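Thursday, February

Second day on the bookbinding glue tests for the Ralloddale ledgers. Started at 9, heat off in the back room until 10, so the first batch of paste went on stiff. I thinned it with a little water and carried on.

Batch A is the wheat starch paste on its own. Batch B is the paste with PVA mixed in, 3 parts to 2. Both went on strips of the Zasance paper, cut with the grain running long. Pressed for 30 minutes between boards, then out to dry under blotters. Changed the blotters once at lunch.

Batch B strips came out flatter. Batch A curled toward the pasted side, worst at the ends. Peeling by hand, A lifts clean after damping and B takes fibers with it. Hajar Bouazza wants everything on the ledgers to be reversible, so B is out for the spine linings whatever the curl looks like. It may still do for the new case boards.

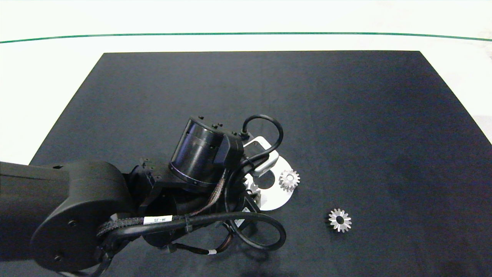

Dark mat on the white table.

Spent the afternoon on the Skirkia volume. Old spine lining came off in two pieces with a poultice and a bone folder. Under it the sewing is sound except at the last section, where the thread has gone at the tail kettle stitch. I can tie in new thread there and leave the rest alone. Leaf 76 has a tear from the fore edge into the ruled column, no loss. Mend with thin tissue from the back.

Humidity in the back room was up after lunch, probably from the wet blotters. Moved them out to the hall rack. The small press is still slipping on the left side when it's wound down hard. Used weights for the last set.

To do:
Repeat batch A with thinner paste and a longer press.
Try the strips cut cross grain.
Ask Hajar if the Skirkia labels stay on or go in an envelope.
Order blotter, the large size. We are down to the last few sheets.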